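Subject: Re: [lake-boats] Repower or sell? (19 ft Skirnelel)
Date: Jun 24, 2018

> I've got the old Skirnelel 19 footer on the lift again and the
> shop at Lokia says the outboard has maybe a season left in it.
> They want more than I paid for the whole boat to hang a new one.
> Hull is sound, trailer is so-so, carpet is a crime. Would you
> repower it or let it go and buy something newer? Also the
> livewell pump only runs when it feels like it. Wife has opinions
> but I'm asking the list first.

Ask your wife first. She will get to the same place as the rest of us and save you a week of email.

I went through this two years back with nearly the same boat, so take my advice for what my resale value was worth. My shop also told me the motor had a season left. That was in November. I fished it the whole next year and most of the one after, and then it quit at the far end of Hatitz in front of a bass club, several of whom had phones.

Before you spend a dime on either plan, get the compression numbers in writing. "A season left" is a feeling. If one cylinder is well below the others, fine, the shop is right and you can start mourning. If they are all close together, you may have a fuel problem, and those come a lot cheaper. Mine was the primer bulb twice and a cracked pickup in the tank once, and I paid for a carb rebuild in between because it sounded serious and I wanted to feel like a serious person.

Then look at the transom. You say the hull is sound, but sound according to who? Pull the motor bolts, or have the shop do it, and poke around in there with an awl. A new outboard on a soft transom is a very expensive anchor. Stand on the lower unit with the motor tilted partway and have somebody watch for flex. Pick a friend who won't film it.

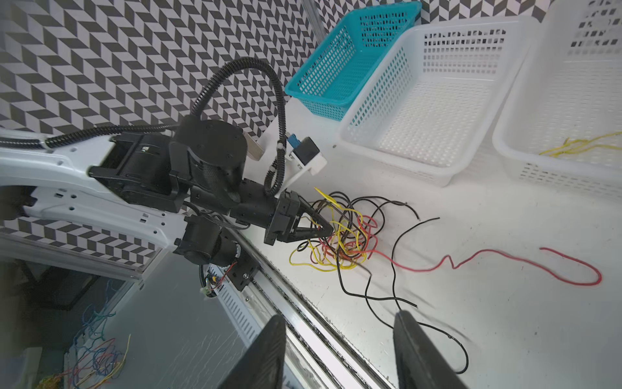
On the livewell pump, I would bet on the ground before I bet on the pump. Those boats came with a skinny black wire running all the way back under the gunnel to a shared stud, and the stud sits right where the water likes to collect. Clean it, put on new ring terminals (the heat shrink kind, not the kind in the dollar bin) and see how it behaves. If it still sulks, run 12 volts straight to the pump from a spare battery. If it runs like that, leave the pump alone and go after the switch. I replaced 3 pumps before I learned this. They are all in a coffee can in the garage if you want one.

As for money, the newer boats I looked at over at Sun Marine were very pretty and had cup holders in places I didn't know a person could set a cup. They also wanted a payment every month until roughly the end of my natural life. I repowered with a used four-stroke instead, lost a little at the top end, and gained a boat I can talk over. It weighs more than the old two-stroke did, so she squats a bit at the dock and I had to move both batteries up front to get her to plane without looking at the sky. Check the capacity plate before you shop. Check it again after the salesman tells you not to worry about it.

If you do sell, don't touch the carpet. You'll put $300 and two weekends into it and the buyer will tear it out to lay down that foam stuff. Fix the trailer instead. Lights that work and bearings that don't scream will do more for your price than anything above the waterline. I've watched a man walk away from a good hull over a flat spare.

So my vote is compression test, transom, ground wire, in that order, and don't let the Lokia people order anything until you have all of it. And if it comes to repowering, ask them what they charge for rigging before you ask what they charge for the motor. I asked in the wrong order. Controls, cables, gauges and a prop that fit came to enough that I ate a lot of bluegill that summer.

I still have the old controls off mine, by the way, if yours are getting stiff. Free to anyone who comes and gets them. You have to take a pump too.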